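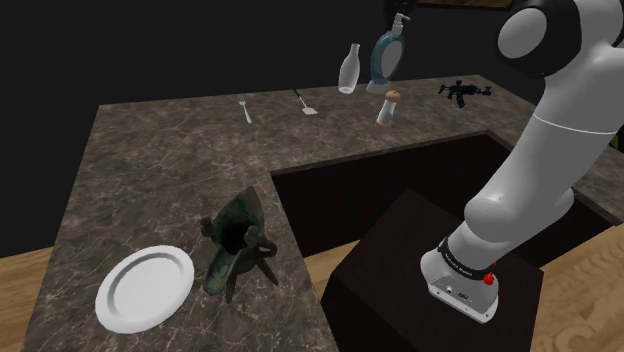
Kitchen view: L-shaped counter in dark marble, with a white plate.

Owner Guide > Lillton Residences > Gate and Visitor Access

Reading time: 2 min

4. Setting up your gate panel

The Grolent panel is fixed to the wall beside your entrance door. Please do the set-up on the first day, before you expect any visitors.

1. Press and hold the round key until the light becomes green.
2. Type the owner code from your welcome letter, then press OK.
3. Choose a visitor code of four digits. Do not use your house number.
4. Enter the phone number that the guard should call.

Note: The panel can keep 19 visitor names. When it is full, the oldest name is deleted without a warning.

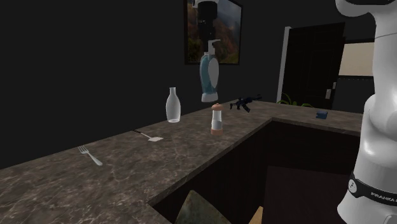
5. Walk to the Fagerlund gate and test the code there. The gate stays open for nearly 400 seconds -- enough for a moving truck, but please do not leave it without attention.
6. If the code is refused, wait for the red light to go off and try again.

Caution: After 2 wrong codes the panel locks itself. Only the guard office can unlock it.

For a second panel in the garage, repeat steps 1 to 4. Questions about codes go to Guido Marras at the guard office, in the morning before 11.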